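# The Evening Shift at Hellby

The trainee came in at 4 on a Monday, which was the slow part of the day at Hellby, and put her bag under the bench. The robot was called Kettle. It had been called that before she was hired and the name was on the door.

"You do the cans today," the supervisor said. "I do the log."

The controls were a pair of gloves on a stand in the next bay. When she closed her fingers, Kettle closed its fingers. When she let go, it let go, a little later than she did. That small delay was the thing you had to learn. On her first try she opened her hand too early, out of habit, and had to stand there waiting for the black fingers to agree with her.

"Slow," the supervisor said. "It's going to copy you. If you rush, it will rush for years."

She slowed down. She brought the red can over the green tray and held it there, thumb low, and left the other hand open.

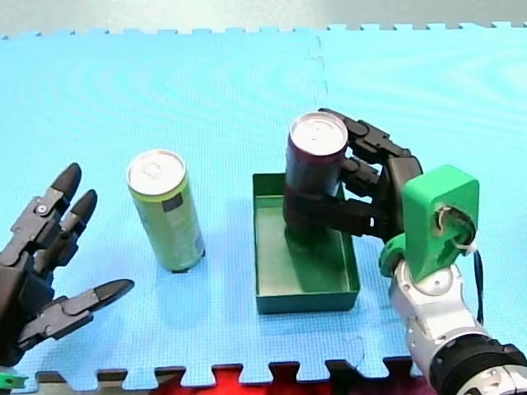

*Reading time: 4 minutes*

She had been hired for 426 runs. That was the number in the contract from Josach, who owned the robot and wanted it to pack drinks. She did not drink much of anything from a can herself. At home she had a kitchen with one window and a father who had packed fruit for 55 years and could still tell you the weight of a pear by looking at it.

He had taught her to pack when she was small. He stood behind her and put his hands over her hands - big dry hands, always a bit cold - and moved them. He never explained. Set it down, he would say, don't drop it. Then he would take his hands away and she would find that hers kept going.

She told the supervisor this between runs. The supervisor wrote something in the log.

"Did he ever let you do it wrong?"

"All the time."

"We throw those out," the supervisor said. "The wrong ones."

By run 80 she had stopped looking at her own fingers. She watched the mat and the tray and thought about the bus to Emeden, and whether her father had eaten. The gloves got warm. Twice she reset the cans and began again.
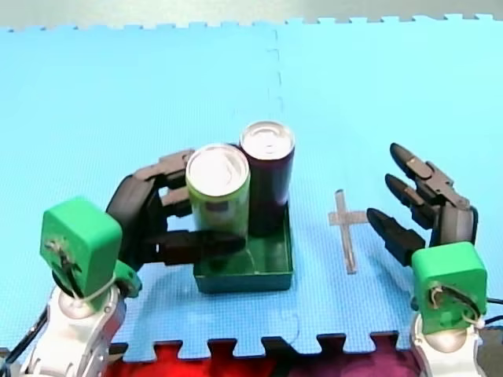
Her father's hands had started to shake in December of the year before. He hid it by keeping one of them in his pocket, and when she visited he poured the tea with the other and talked about the news. She thought of him now, with both cans in the tray and the long black thumb laid across the front of the green one. It was how he held a pear in the box while he reached for the paper. She had not meant to do that. She must have been doing it all afternoon.

"Keep that one?" she asked.

The supervisor looked at the screen, then at her.

"What's different about it?"

"Nothing," she said. "It's just how I do it."

The supervisor marked it as good. She opened her hand, waited for Kettle to open its own, and went around to put the cans back on the mat.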